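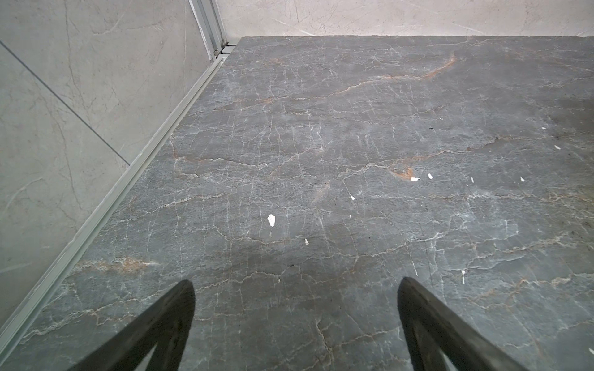 Dark gray stone with white and rust-colored veins.

komero-leases - README
2 min read

Komero is a table of offshore oil and gas leases, one row per license block, typed up from public notices by Ettore Villa and whoever he could corner that week. Version of 10 March 2018.

What you get

- leases.csv: 1334 rows, one per block
- operators.csv: 302 company names, before merging
- notes.txt: complaints, mostly mine

Known problems

Isolora appears under three spellings, one of them its own. Hermans sold its share of the Mitthorpe field in May and both sides still list it as theirs, so we kept both rows and set the "disputed" flag. Please don't add them together. Someone did, and briefly found a lot of oil.

Royalty rates are blank in 602 rows. Blank means the notice didn't say. It does not mean zero, however much the operators would enjoy that.

Block borders are as printed. Where two ministries drew the same line in different places - this happens more than you'd hope - the older map wins.

Fixes go in as a pull request, with a link to the notice.

2 comments | 0 shares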